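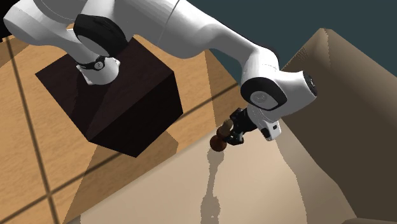 Objeto castanho seguro na pinça, sobre a superfície clara. Cena simulada do projeto Gorkine.

Sobre a Multen

A Multen é uma oficina partilhada de robótica instalada numa antiga garagem de dois pisos. O piso de baixo tem serra de esquadria, fresadora, duas impressoras 3D e a bancada de eletrónica. O de cima tem as estações de cálculo e a zona de montagem. O acesso faz-se por quota mensal e cada membro traz o seu projeto, mas há um trabalho comum a que todos dedicam parte das horas: o Gorkine, um manipulador doméstico que estamos a construir por fases, primeiro em simulação e depois em alumínio e contraplacado.

O Gorkine começou em casa de um dos membros, com um computador de secretária e uma cena com um só bloco. Passou para a oficina quando deixou de caber no tempo livre de uma pessoa. Hoje o repositório tem 577 ficheiros de configuração, cada um com uma disposição de móveis, objetos e posição da base.

O que fazemos

A tarefa de referência é pegar num objeto pequeno e pousá-lo noutro ponto da mesma divisão. Trabalhamos com formas irregulares: cabos estreitos, bolbos, hastes torneadas, superfícies curvas. Um cubo de teste tolera erros de orientação que uma peça de revolução não tolera, e foi por isso que retirámos os cubos do conjunto principal logo na segunda revisão.

O fluxo tem quatro etapas. A cena é composta com o Kiani, o nosso gerador de disposições. Segue-se a verificação de colisões com o braço em repouso. Depois corre o planeador, com limites de velocidade por junta. No fim, a trajetória é gravada com os estados das juntas, a abertura da pinça e as vistas das câmaras. Uma trajetória só entra no conjunto se o objeto ficar parado durante dois segundos após a largada. Na última contagem havia 1041 trajetórias gravadas, das quais 1038 passaram o critério. As três restantes estão guardadas numa pasta à parte e servem para testar o próprio verificador.
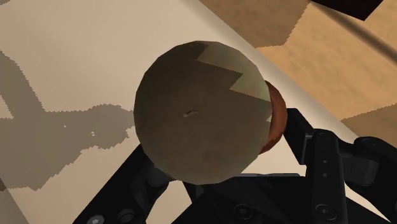 A qualidade visual das cenas é uma decisão de orçamento de cálculo. Usamos malhas com poucos polígonos e mapas de sombras de baixa resolução, o que permite correr várias instâncias em paralelo na mesma placa gráfica. O custo vê-se na vista próxima da pinça: o contorno da bola é feito de segmentos retos e a sombra sobre a superfície clara tem o recorte em degraus. O objeto avermelhado por trás dela, do lado direito, só mostra uma fatia, e este tipo de oclusão interessa-nos mais do que a suavidade das arestas. Para a deteção de contacto o recorte das sombras é irrelevante. Para a segmentação não é, e mantemos uma segunda configuração, mais lenta, com sombras filtradas, reservada aos ensaios de visão.

A malha de colisão é independente da malha visível. Cada objeto novo leva uma decomposição convexa, revista à mão nas zonas de preensão. O coeficiente de atrito fica registado no ficheiro do objeto e não na cena, regra que adotámos depois de perdermos uma semana a comparar resultados que não eram comparáveis.

A construção física

O protótipo chama-se Pukico. É um braço mais curto do que os modelos que usamos em simulação, com estrutura em perfil de alumínio, redutores de correia nos dois primeiros eixos e uma pinça paralela impressa em PETG com faces de borracha. O pedestal é um caixote de contraplacado de bétula com lastro de areia. O alcance útil medido, do eixo da base à ponta dos dedos, é de 609 mm.

Estado atual, por subsistema:

Base e primeiro eixo: montados, folga angular dentro do previsto.
Segundo eixo: montado, a aguardar correia com passo correto.
Punho: em segunda iteração. A primeira fissurou no alojamento do rolamento.
Pinça: funcional em bancada, sem realimentação de força.
Controlador: comunicação estável, paragem de emergência com circuito próprio.

A passagem das trajetórias simuladas para o Pukico está prevista para outubro e vai exigir uma nova calibração cinemática. Não vamos reutilizar diretamente as posições de junta. Reutilizamos as poses da pinça e voltamos a planear.

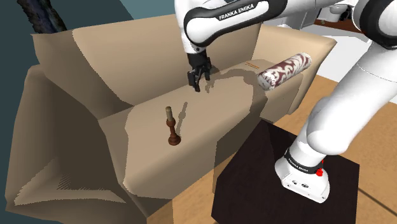

Cena com sofá: braço sobre pedestal escuro, castiçal no assento e almofada cilíndrica no apoio de braço.

Cenas domésticas

As mesas são o caso simples. Um assento de sofá obriga a planear a aproximação com um encosto por trás e apoios laterais, e um castiçal de pé tem o centro de massa alto para a base que tem. No Kiani, o sofá é um corpo rígido; a deformação do estofo não está modelada e não temos data para isso.

Como participar

A oficina abre aos membros todos os dias. Aos domingos, a partir das 15h00, recebemos visitas de quem queira conhecer o espaço antes de se inscrever. Não é preciso experiência em robótica, mas o uso da fresadora depende de uma sessão de segurança prévia. Contribuições para o Gorkine são aceites como ficheiro de cena do Kiani, acompanhado da malha de colisão e da licença dos modelos. Ficheiros sem licença indicada são devolvidos.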